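Brandisum Basket Help: Your Questions Answered

Welcome! We get a lot of mail about our white baskets, so we've gathered the questions that come up most (and yes, we do read every one).

Is the plastic see-through?

Partly. It has a milky, frosted look, so you'll get a hint of what's inside without the whole jumble being on show.
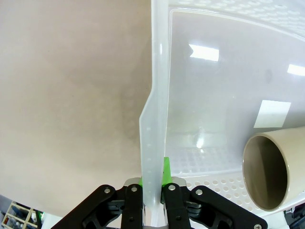 Side wall of the basket, seen close up.

Can I keep cardboard tubes in it?

Please do! Saving tubes for wrapping paper and posters is one of our favorite habits. Lay them lengthwise and they'll behave themselves

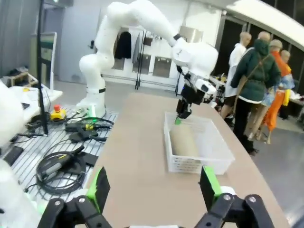
much better than they ever would standing in a closet corner, where one good bump sends the whole lot over.

How do I clean it?

Warm water, a drop of dish soap and a soft cloth will do nicely. Empty the basket first and wipe the floor panel, then go over the sides with a soft brush.

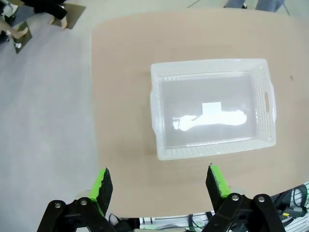 Carrying it around the house is easy enough, though we'd still ask you to use both hands when it's full of heavy things. There's an oval handle cutout in the short side, and your fingers go right through it. For craft supplies, order number 302 is the one most folks pick.

Can I mix tubes and tape in one basket?

Of course, and we do it ourselves. Put the longest things in first and tuck the small ones in at the ends.

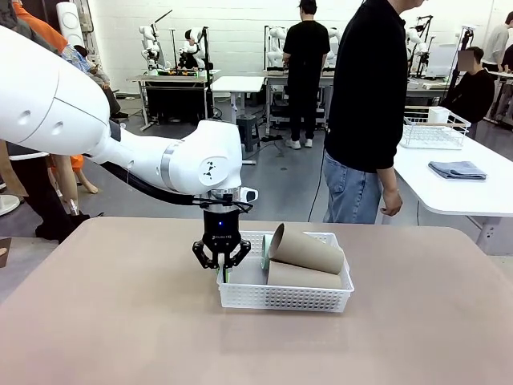
Two cardboard tubes in the basket, one resting across the other.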